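Search the site
Enter keyword
Go

Wanted: people to put the mouse back, over and over, for money

Somewhere in Hepburn this week a grown adult is being paid to tidy a desk. When the desk is tidy it will be untidied, and the adult will be paid to tidy it again.

The employer is Stokotach, a small firm above the old seed merchant's, which has spent the months since August collecting examples of household chores for a learning system called Pistis. The idea is that Pistis will one day work a pair of robot fingers by itself. For now the fingers are on a handle, the handle is in somebody's fist, and a camera on top records what the fingers get up to.

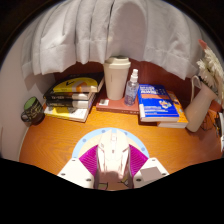
Siwan Mathias
Business and Odd Jobs Reporter

The task on the sheet when I called in was "mouse to mat". You take hold of a computer mouse with the pink ribbed pads, you put it on the round mat, you let go. Then you do it again from a slightly different angle, and again with a different mouse, so that Pistis doesn't grow up believing there is only one mouse in the world.

The firm had 1217 usable goes at desk jobs in the bag by the time I arrived. I asked how many unusable ones there were and was offered a biscuit.

"People assume the hard bit is the clever computing," said Lemlem Wolde, who runs the collecting side. "The hard bit is getting someone to be a little bit different every time, but not silly. If you pay a person to move a mouse, by mid-morning they move it exactly the same way, like a machine. We've already got a machine. We need the person."

There are rules. Collectors mustn't hurry. They mustn't throw. They must approach an object as if they had just noticed it, a piece of direction that has defeated better actors than the ones available in Hepburn. Books, mugs and flowers stay out on the desk while the work goes on, as Wolde wants the system to learn on the sort of surface people own.

Itsuki Miyazaki, who checks the recordings, showed me a column of his rejections. Reasons included "sneeze", "sleeve" and, beside one otherwise blameless effort, "too proud". He explained that the collector had held the mouse up for a moment afterwards. Pistis would have copied it.
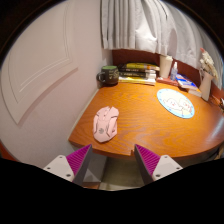
Photograph: Stokotach

The approach matters as much as the grab, Miyazaki said. A pale pink mouse lying at an angle near the front of a desk is a different problem from a white one sitting square, and the system has to see the fingers coming in open and lined up before it sees them shut. Collectors who lunge are sent to practise on bread rolls.

I was allowed a turn. The handle is lighter than it looks and the fingers do more or less what you ask, but the wrist has to go somewhere and mine kept going to the wrong place. I managed two attempts. Miyazaki kept neither. He was very nice about it.

Pay is by the session and each session lasts 52 minutes, a figure arrived at, Wolde said, by watching when people began to sigh. The current collectors include a retired piano tuner and Floarea Dumitrescu, formerly of the Cimine bakery, who is regarded in the office with something near awe. Dumitrescu has had nearly a whole month without a rejection.

"I iced buns for years," she told me. "You look at the bun, you do the bun. You don't think about the next bun."

Whether Pistis will ever be let loose on a real desk is another matter. Wolde would only say that mugs come next, followed by drawers, and that she isn't looking forward to drawers.

Stokotach is taking names for new collectors at the front desk. Steady hands preferred. Own slippers welcome.

Published October 28, 2022

Comments (4)

bunlover_hepburn
Floarea's iced fingers were the best in the county. Cimine has gone downhill and I will say so in print.

Asnakech Dinsa
I did three weeks of this over the summer. Perfectly pleasant, but I now pick up my own mouse at home very slowly and my husband has asked me to stop.

T. in Mill Row
So we teach it to tidy up and then who untidies it? Is that a separate job? Asking for my son, who has experience.

gatepost
What is wrong with practising on bread rolls, I thought that was the most sensible part. Do they get to keep the rolls?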